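Can a Robot Hang Up Your Clothes?
26 Nov 2025
By Siobhán Hayes

My bedroom floor used to be mostly T-shirts. When I was nine I told my mom that one day I'd build a robot to pick them all up, and she said, "Great, until then it's you." Well! I'm a grown-up now, and I'm finally trying. I'm building it with some friends at the Akness shared workshop, and the job we've picked is putting clothes on hangers.

You can probably hang up a shirt while you're talking or chewing gum or thinking about lunch. Your hands just sort of do it. A robot's hands don't know anything until we teach them, and clothes turn out to be one of the meanest things you can hand to a robot.

Think about a wooden block. A block is the same shape on the floor, on the table, or upside down on your head. If the robot learns where to hold it, it can hold it that way every time. Now drop your pajamas. Pick them up and drop them again. Did they land the same way? They never do! Every drop makes a brand new shape, with new folds and new lumps, and sometimes the sleeve is hiding on the inside.

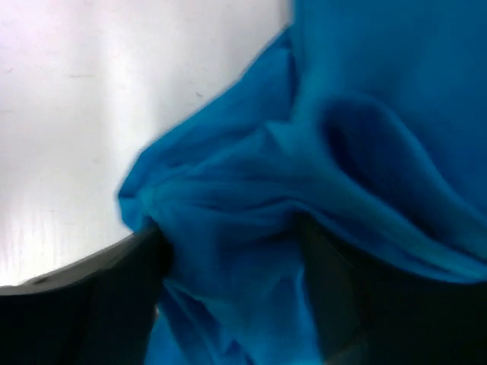 So the first thing a robot has to learn is how to pinch. Our grippers have two fingers each and no thumb, so try it yourself: grab a T-shirt with just your pointer fingers, one from each side. Squeeze too softly and it slides away. Grab too much and you've got a big wad that won't go over a hanger at all. What you want is one good bit of cloth near the shoulder, and finding the shoulder in a heap is a puzzle all by itself.

Next comes the looking part. A camera doesn't see "a shirt." It gets a whole lot of tiny colored dots, and the computer has to decide which dots are cloth and which are table. Bright colors on a white table are easier. White clothes on a white table are a pain, and see-through ones are worse (my friends groan whenever I bring one in, so of course I keep bringing them in).

Then there are two arms to think about. Why two? Try hanging up a shirt with one hand behind your back. I'll wait. You can do it, but you end up using your chin or your knee, and our robot has no chin. With two arms, one can hold the hanger still while the other brings the cloth over. The tricky bit is making sure they don't bonk into each other. Each arm has to know where the other one is the whole time, like two people cooking in a tiny kitchen.

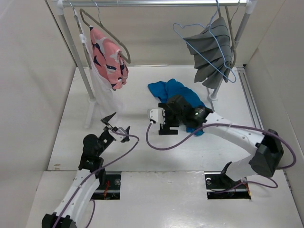

We teach it by practicing. A person moves the arms through the job over and over, and the computer saves every try, good and bad. We started in June and we have 631 tries saved so far. I did 330 of those myself, and my shoulders would like a vacation. After that the computer looks for patterns: when the cloth looks like this, move like that. It's a bit like learning to ride a bike by watching somebody ride one, over and over, and then wobbling off on your own.

And it does wobble. It has hung up nothing at all, very carefully. Once it hung up the hanger on another hanger. My best day so far was 26 shirts hung properly, and I danced around the workshop.

If you want to try being a robot at home, put on oven mitts, close one eye, and hang up three things from your closet. Then tell me how it went! Your parents will be thrilled either way.

Comments

Mac Mathúna family: We did the oven mitt thing. Our youngest got a sweater on in four minutes and now wants to do the whole closet.

pogo_kid: can it do socks

Siobhán: Not yet! Socks are on my list, right after pants.

T. from Sakville: My class wants to know if the robot gets tired. I said the motors get warm. Is that right?

Siobhán: Yes, good answer! We give them a rest when they do.

More to read
Why Do Motors Hum?
Make a Grabber From Cardboard and String
How a Camera Sees Color
A Trip to the Werham Bike Repair Shed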